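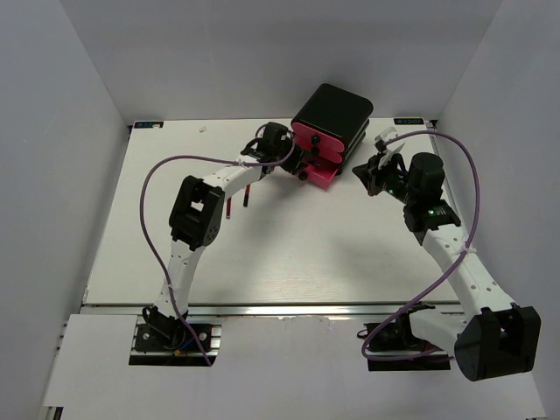 Skallville Household Inventory Records

This dataset holds 2,804 item records taken from household inventories in the Skallville area. Each record is one line from a list somebody made of the things in their home, for insurance, for a move, or to settle an estate. The lists were typed up from paper or exported from spreadsheets, then put into one common layout.

The main use so far has been studying how people name and group everyday belongings when they write for themselves. It has also been used to test search tools that have to deal with short, messy text.

Version and date

Current version: 2
Released: 2026-01-21
Format: CSV, UTF-8, comma separated, one header row
Language: English, with a small amount of Spanish in the Cárdenas lists

What's in the files

items.csv - the item records
lists.csv - one row per source list, 92 in all
rooms.csv - lookup table for room codes
changes.txt - what was edited between versions

Columns in items.csv

item_id: Number, unique across the whole dataset. IDs from version 1 were kept.
list_id: Links to lists.csv.
line_no: Position of the item in the original list. Gaps mean a line was removed for privacy.
text: The item as written, spelling left alone.
text_clean: Lowercase, abbreviations spelled out, obvious typos fixed.
room: Room code. Blank if the list had no room headings.
qty: Quantity, if the writer gave one. Blank does not mean one. Many people wrote "chairs" and left it there.
container: What the item was kept in, such as a drawer, box, shelf or trunk. Copied only when the writer said so.
value: Dollar value given by the writer, no currency sign.
note: Anything else on the line.

Columns in lists.csv

list_id: Matches items.csv.
purpose: insurance, move, estate or unknown.
source: felora, cardenas or gralus. See the next section.
has_rooms: yes or no.
has_values: yes or no.

Sources

The lists came in three batches.

Felora is a moving company. Its lists were filled in by customers on a printed form with room headings, so the room column is nearly complete. Values are rare.

The Cárdenas lists are estate inventories from a small law office. They are the longest and the most careful, and most have values. Some item names are in Spanish and were not translated in the text column. The text_clean column keeps the Spanish too.

Gralus is a home inventory program that is no longer sold. People who had used it sent in their export files. The program cut item names off at a fixed length, so you will find things like "lamp, brass, from the upst". These were left alone in both text columns.

How the records were cleaned

Paper lists were typed by one person and checked by a second. Where the two disagreed about a word, the note column says "unclear reading". Lines with names, account numbers, serial numbers or street addresses were either edited or dropped. Edited lines have [removed] in place of the missing part.

Room names were matched to the codes in rooms.csv by hand. "Den", "family room" and "TV room" have separate codes. Version 1 merged them, and several users asked for them to be split again.

Container words were not merged. "Bureau", "dresser" and "chest of drawers" all stay as the writer had them.

Known problems

- Values are not adjusted for inflation and the lists do not carry dates, so adding them up gives a number that means very little.
- Junk drawers are a mess. Some writers listed every battery and rubber band, others wrote "misc." for the whole drawer.
- Kitchen items are heavily represented. Garages and sheds are thin, mostly in the Felora batch.
- A few estate lists cover the same house twice, once before family members picked items and once after. These pairs are not linked yet.
- Excel may turn some entries in the text column into dates (a socket set written as "3-8", for one). Import that column as text.

Splits

There is no official train and test split. If you make your own, split by list_id. Splitting by item puts lines from the same list on both sides, and people repeat their own wording a lot - scores will look better than they should.

Terms of use

Free for research and teaching. Please don't try to work out whose household a list came from. If you find a line that identifies someone, send us the item_id and we will fix it in the next release.

Changes in version 2

- Den, family room and TV room split into separate codes
- container column added
- Second check of the Cárdenas lists finished
- Duplicate lines from Gralus exports removed
- Fixed the header row in rooms.csv, which had two columns swapped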